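What an arm costs after you've bought it
Speaker notes, June 13, 2022

Slide 1. Title

Wait for the back doors to close. Say up front that I have signed purchase orders for this stuff, so the complaints are partly about me.

Ask for hands: who has a quote for an arm sitting in their inbox right now? Who has a line in the budget for the second year? Expect a lot fewer hands. Move on, don't dwell.

Slide 2. The quote

Trandura quote on screen, prices blacked out. Point at the lines: arm, gripper, wrist camera, controller, "commissioning." That last word is doing a lot of work. Ask what commissioning means. When we asked, it meant the arm powers on and goes to its home position. It did not mean the arm does anything we wanted it to do.

No line for fixtures. No line for floor space. No line for the person who looks after it. I used to think these were oversights. After 4 quotes from different vendors with the same gaps, I think they are how you keep a first page looking affordable.

Slide 3. The demo problem

Every demo I have sat through used a part that was kind to the robot. Plivum brought their own parts and their own table. Very smooth. I asked if they could run one of ours and got a long answer about phase two.

Read out the question we now send ahead of every visit: will you run our part, on our table, with our lights on? If the answer is a maybe, we don't book the room.

Slide 4. Tagged block
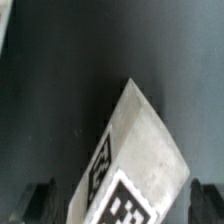 Wrist view, fingers open on either side of the tagged block.

Leave this up for a bit. Black-and-white markers on two faces, plain dark gray background, nothing crowding the block. A marker gives the software something easy to lock on to, and I have no quarrel with that as a place to begin. You have to begin somewhere.

My quarrel is with the budget that gets written off the back of it. Your stock doesn't arrive with tags printed on it. Somebody pays to tag it, or somebody pays for vision that works without tags, and both of those are real money. Ask which one is in the quote. At Christodoulou the answer was neither.

Also ask how much of a marker the camera needs to see. Near the bottom of this view, the one on the right face shows only its upper part. Does the software cope with that at close range, or does it rely on a fix it took from farther out? Get it in writing.

Slide 5. The money nobody put in

Our own numbers, from the Gisel cell. Go slowly, people write these down.

Replacement finger pads: $335 a set. We budgeted for none.
Support renewal: $2,000, due in October, and the reminder came after our budget had closed.
Time from delivery to first useful shift: 11 weeks. The plan had no weeks in it at all, just a delivery date.

None of these is huge. Say that before someone in the audience does. The trouble is they all land on the operating budget, and the people who approved the arm were looking at capital.

Slide 6. What I'd ask for now

A trial with our parts before any deposit. A spares price list, fixed for the length of the warranty. A named acceptance test with a pass rate we pick — the vendor doesn't get to pick it. And a plan for where the arm goes if the work dries up.

If they push back on the acceptance test, that's useful to know early.

Skip slide 7 if we're running long. It's the payback chart, and I don't believe the payback chart. It assumes the cell runs every shift from day one. If someone asks for it, show it and read the assumptions at the bottom out loud.

Questions. Likely one: would I buy the Gisel arm again? Yes, later, and with a bigger number on the form.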